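Search this site

Notes from the Cellar Door, November

Well, the cider is finally in the tanks and I can feel my hands again! For anyone new to this list (hello to everybody who signed up at the Brokton harvest market), I run the little cidery up on Hassanpour Road with my partner Abilio Goicoechea, and once a month I sit down and tell you what we've been up to.

We pressed for 16 days this year, which is longer than I like. The early apples came in all at once, then we had that wet spell and the late ones just sat on the trees and sulked. By the time the Brasell russets were ready I'd forgotten what a day off felt like. But oh, those russets. Small, ugly, rough as a cat's tongue, and the juice smells like pears and honey. We got 2,962 gallons off the press all told, and the russets are in their own tank because I couldn't bear to blend them yet.

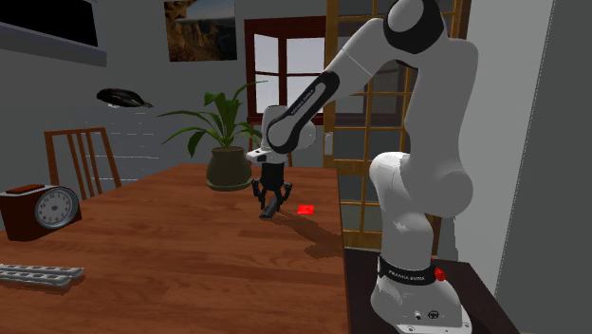 A few of you wrote to ask why last year's dry cider tasted sharper than the one before. Same trees, same yeast, different weather. We had a cool summer and the fruit held on to its acid, and I decided to leave it alone. Some people loved it. Touran Ghorbani, who has bought a case from us every fall since we opened, told me it made her eyes water and then ordered two more. I'm guessing this year's will come out rounder, but it's still bubbling away down there and I've been wrong before (ask Abilio about the quince batch, or better yet, don't).

The thing I'm most excited about is the bottle-fermented cider. We put up nearly 2,000 bottles of it last winter and they've been lying on their sides in the back ever since. I opened one on Sunday night to check on it. Fine little bubbles, a bit of toast, still too green at the finish. I want to give it until spring. I know, I know, I said it would be out for the holidays. It's the one thing we make that won't be hurried, and I'd hate to sell it to you half grown.

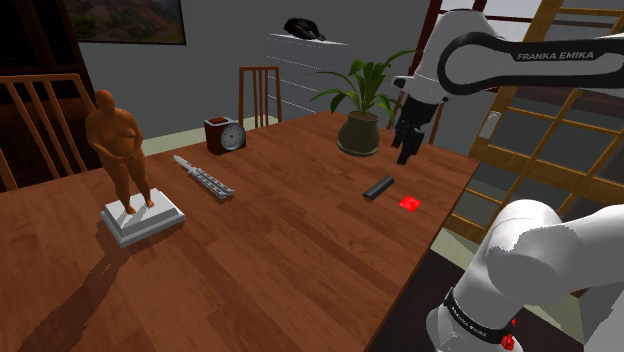
Now, the tasting supper. It's on again at the Revurport grange hall, long tables, five ciders, and Sulastri Wuisan is cooking, so come hungry. She's doing the pork shoulder with the fermented cabbage, plus a squash dish for those who don't eat meat. Last year I ate so much of that pork that by dessert I was standing there with my hands folded in front of my belly, exactly like the big bald fellow on the white pedestal, and I regret nothing. Wear something with a forgiving waistband. Tickets are at the cellar door or by replying to this email, and kids come free if they'll help carry bread.

Shop hours change this month too. We're open Friday through Sunday, noon to five, and closed the rest of the week while we rack. If you need a case on a day we're shut, call first and one of us will come up and let you in. Bring back your empties, please! Clear ones too, as long as they're rinsed.

See you at the grange hall.

14 shares | 6 comments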